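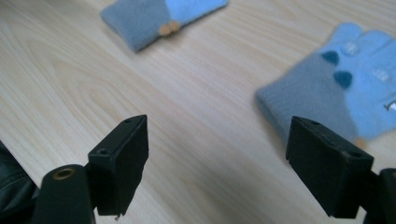 Kimie Hosoda wanted to know whether the hard wax oil can go straight over an old lacquer without stripping it first. No, sorry Kimie. It has to get into the wood. Over lacquer it just sits there and stays gummy for a week and then you're scraping it off with a card and swearing. Strip or sand back to bare wood, then oil.

Dranel Hard Wax Oil, Clear Satin
Posted by Hiba Sayegh, July

Back in stock. Same tin, same oil, new lid (the old one was a pain, we know).

For tabletops, desks, counters, shelves, bench seats, stair treads. Pale woods especially. Ash, birch, maple, beech, oak. Two thin coats. Satin when it's cured, not shiny. If you want shiny, buy a varnish, we've got those too.

What's in it: plant oils, two waxes, a drier, some thinner. Smells like a thinner for a day, then like a candle, then like nothing. Open a window.

Sizes
Small tin, 300 ml. Does a desk or a small table, both coats, top side only.
Large tin, see the counter at Grastville. We don't ship the large one at the moment, the box people keep denting them.

Stock code 1258. Please use the code when you phone, there are three Dranel tins with nearly the same label and we have sent the wrong one out more than once.

Color
Clear is not invisible. Every oil warms the wood up a bit. Wipe a damp rag over bare wood and look at it while it's wet, that's pretty close to what you'll get. On pale ash it goes a touch golden. If you don't want that, get the Dranel Pale instead, it has a little white pigment in it and holds the raw look better. Pale is a fussier oil, it shows lap marks. Do a test board. Do a test board anyway.

Sanding
Where most of the bad finishes come from. Start at whatever grit gets the old stuff off, go up in steps, stop at 150. Going finer closes the wood up and the oil won't take. Edges and end grain can go one step finer, they drink more and come out darker otherwise.

Veneer tops: go easy. By hand, with a block. The face layer is thin and a machine will be through it before you've noticed, usually at a corner. Once you're through there's no fixing it with oil.

Vacuum, then a barely damp cloth, then leave it to dry. No tack cloths, some of them leave a residue and you get fish eyes.

Putting it on
Stir it. Don't shake it. The matting stuff sinks to the bottom, and if you don't stir, the first half of the tin dries glossy and the second half dries dull.

Thin coat. Thinner than that. Short stiff brush or a lint free cloth, work it along the grain, then wipe off whatever is still sitting on top after ten minutes. If your cloth drags you left it too long, put a few drops of fresh oil on and keep wiping.

Overnight. Second coat even thinner. No sanding between coats unless the grain has lifted, and then just a quick pass with a worn bit of 240.

The room wants to be 70 degrees or near it. A cold garage will do it eventually but you'll be waiting. Light use next day, no wet glasses and no tablecloth for two weeks. Tablecloths are the one people forget, the oil needs air to cure.

RAGS. Oily rags can heat up on their own and catch fire. Lay them flat outside to dry, or drop them in a bucket of water with a lid on. Don't ball them up in the trash. Not even for an hour.

Looking after it
Damp cloth, drop of dish soap, dry it off. No spray polish with silicone in it, you won't be able to re-coat over it later. Kitchen table, a maintenence coat once a year. Desk, when it looks thirsty.

White ring from a mug: rub with a bit of oil on a cloth and leave it a day. Still there? Light sand on that patch, oil again, feather it out. It'll look wrong for a week and then blend in. This is the whole reason to use an oil over a varnish if you ask us, you can fix the one spot.

Ink doesn't come out. Sorry.

Does it go with
Plimlow stain underneath: yes, the water based ones, after a full day's drying. Not the Plimlow gel.
Fukuda soap finish: no. Pick one or the other.
Old teak oil: mostly fine if it's had a year. Wipe down with mineral spirits first.

Osamu Kobori has used it on a set of workshop stools and reckons three coats on the seats. Fair enough for seats. On a tabletop the third coat just sits on the surface and marks, so stick to two.

Price
Small tin, 33 dollars. Brush not included. Pads are sold seperately, get the white ones, the green ones scratch.

Opened tins keep about as long as you keep the air out. Press the lid down all the way round and store it upside down for a minute so it seals. If there's a skin on top, cut it out and strain what's left. If it's gone to jelly, bin it.

Orders in by 2 pm go out same day. Questions to Aarne Lahtinen at the Grastville counter, he's in mornings.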